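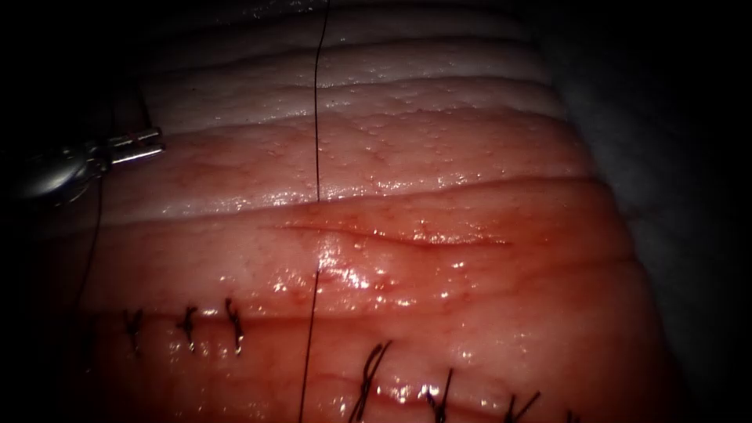 About Fluvside

Hi, I'm Savita Bhatt, and I run Fluvside with my business partner Devendra Rawat. We're a small commercial real estate office that looks after tenants. Dental practices, print shops, a bakery or two, a couple of accountants, one very loud dance studio. If you pay rent on a business space in or near Trarnero and you'd like somebody on your side of the table when the lease comes up, you've found the right page.

We don't list buildings for landlords. I get asked about this all the time, so I'm putting it up here near the top where people will see it! Plenty of good brokers do both, and some of them are friends of mine, but I did both for years and I never liked walking out of a meeting with an owner and straight into one with his tenant. So when we opened our own doors we picked one side and stayed there.

How we got started

I came into this business through the back door. My first job out of school was answering phones for a property manager on Kruger Street, and most of the calls were from tenants who had just opened their yearly reconciliation bill and wanted to know what on earth they were being charged for. I didn't know either. So I started reading the leases on my lunch break, then I started taking them home, and by the end of my second year I was the person in the office everyone came to with a question about common area charges (a strange thing to be known for at twenty-four, but there you go).

I got my license after that and spent a long stretch doing leasing for a bigger shop downtown. Good training, long hours, terrible coffee. That's where I met Devendra. He was on the construction side, pricing build-outs, and he had a habit of turning up at my desk with a floor plan and telling me my client was about to pay for a wall twice. He was usually right.

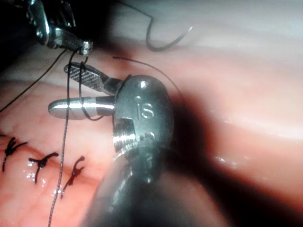 We talked about going out on our own for ages before we did it. What finally pushed us was a client, a physical therapist with one location, who had signed a renewal without showing it to anyone. She had agreed to put the space back to bare shell when she left, and she only found out when she tried to leave. We couldn't do much for her by then, and I went home pretty upset. Devendra called me that Thursday and said he'd found an office over a shoe repair place. We signed our own lease the following month, and yes, I negotiated it to death.

Our first office was 498 square feet, with one window and a radiator that banged. We had two desks and a filing cabinet that wouldn't lock. These days we have a proper front room with a table big enough to spread drawings on, and there are eight of us, counting the two who work half days. We still get our shoes fixed downstairs from the old place.

What we do all day

Mostly we read. A commercial lease for a modest storefront can easily run to 107 pages once you add the exhibits, and the part that costs you money is very often in an exhibit. We go through all of it with you, in plain words, before you sign anything.

We also help people find space, of course. We'll walk it with you, check the zoning, ask about the roof and the HVAC, and look at how deliveries get in. Devendra looks at the electrical panel before he looks at anything else. If the space needs work, he puts together a rough budget so you know whether the landlord's improvement allowance is going to cover it or just make a dent.

And we do renewals, probably more than anything else. Please call us early on these! A year ahead is great, eighteen months is even better. If you call three weeks before your notice date we'll still pick up, but you'll hear me sigh. 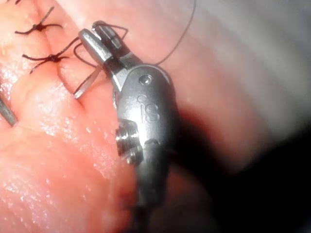
Who we work with

Our clients are mostly owners of one to five locations. The smallest space we've handled was a watch repair counter and the biggest are warehouse units out in the Stedov business park, but our sweet spot is up to 1000 square feet for offices and a bit more for retail and medical. Below that size many brokers won't return a call, and I think that's a shame, because a bad lease hurts a small business far more than a big one.

We've built up quite a group of healthcare tenants over the years, mainly by word of mouth. One dentist told an eye doctor, the eye doctor told her brother-in-law, and off it went. 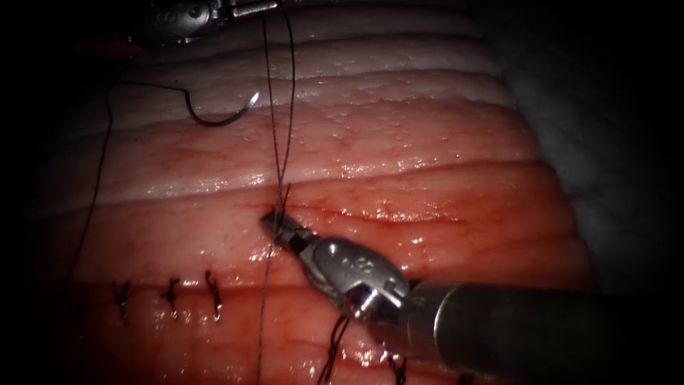
Medical leases have their own wrinkles, and I've come to really enjoy them. There's after-hours heating and cooling, there's waste pickup, there's who may come into a room when patient records are sitting out, and there's the big one, what you're allowed to bring in and bolt down. Equipment takes space and power and sometimes a stronger floor, and the owner of a building tends to think of a doctor's office as a desk and a scale. Large specialized surgical equipment is a whole different conversation with a landlord, and I'd want it written into the permitted use clause in so many words. Get the alterations clause right at the same time, and settle who owns any upgraded wiring when you move out.

How we get paid

In most deals the landlord pays our fee, and it's spelled out in writing before we start looking. For lease reviews on their own we charge a flat price, which we'll quote you once we've seen how long the thing is. The first conversation is free and you don't have to bring anything to it, although if you've got your current lease handy, bring that.

Come and see us

The office is open from 8:30 in the morning, Monday to Friday, and Devendra is normally in before that if you want to catch him by phone. We close for the last week of August. Parking is behind the building - use the second entrance, the first one belongs to the bank and they do tow. Ring the bell marked Fluvside and come on up!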